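Subject: Re: [autom-users] Tuesday open day at Norevness, who went?
List: autom-users

On Tuesday evening a list member wrote:

> Could somebody who got to the Norevness open day write up the bin
> picking part? I signed up but had to stay at the plant. We have a
> manual station that feeds narrow bars into a saw fixture, and my
> manager wants to know if a robot could take it over. I don't need the
> sales side. I want to know what parts they ran, what kind of bin, and
> what they said about parts lying up against the walls. Also whether
> it's worth asking them for a visit of our own.
>
> Was Ljungberg there as well? They were on the first program but not
> on the one I got last week.

I went, so I'll answer what I can. I was there from 9:30 until a little after lunch.

Ljungberg was not there. Their slot went to Bollow, who talked about grippers and hose routing for 38 minutes and then took questions. The slides are supposed to go out to everyone who registered. I haven't gotten mine yet.

The bin picking cell was in the back hall, past the palletizer. They call the software Pastetetti. It runs on a normal industrial PC, and the operator screen was plain enough that I could follow it from the second row. You pick a part type, set a pick region, and it shows the candidate picks ranked by score. They ran it in groups, and each group got a short talk first and then time at the table.

The parts are narrow rectangular bars, red and green, in a gray metal bin. They keep the number low for visitors so that people can see which bar the arm is going after. The bin has a slanted panel inside, so the bars end up on the floor and along the base of the panel. 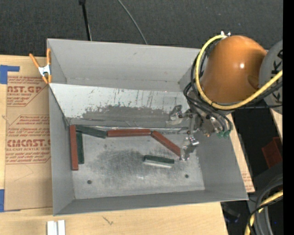
The demo cell at Norevness, gripper down in the bin with six bars in it.

On parts against the walls, their answer was fair. A bar lying on its own is the easy case. One that runs along a wall or the foot of the panel is harder, as the fingers need room on both sides. For those the software looks for a grip closer to one end, or it leaves the bar and tries again after the others are out. If there is no safe pick left, it stops and calls the operator. I asked if it could nudge a part away from the wall first. They said that is in test now and they don't offer it to customers yet.

They gave figures from their own long run, which I wrote down: 673 attempts, 526 of them good on the first try. The rest were mostly retries, and 2 needed a person to step in. That was with the same kind of bars but a fuller bin. I did not see the log, so take the numbers as told to us.

A few other things for your case:

Cycle time. They would not give one number. It depends a lot on how far the place position is from the bin, and their cell isn't laid out for speed.

Bin floor. Somebody asked about shiny and scratched metal. They said worn metal gives the camera some trouble and that they adjust exposure for each bin. If your bins are all in different shape I would bring that up early.

Cables. One of the Bollow people spent a while on this at the cell. The hoses and cables go outside the arm and hang in loops near the tool, and he said deep bins are where that starts to matter -- the loops have to clear the rim at every angle the arm can reach. Measure your bin depth before you talk to them.

Your part. Ask for a trial with your own bars. They take samples by mail and want enough to fill the bin to its normal level, plus a drawing. The trial is free but the report is not, and I didn't get the price.

As for a visit, I'd say yes, but ask for a weekday morning with no group. With a crowd there you get a few minutes at the table and then the next people come in. The next open day is in February and I expect it will be the same program.

Parking is behind the building. The front lot is for the other tenant and they do tow.

If anyone was in the afternoon group and saw the fuller bin run, please post. They said they might do it if there was time.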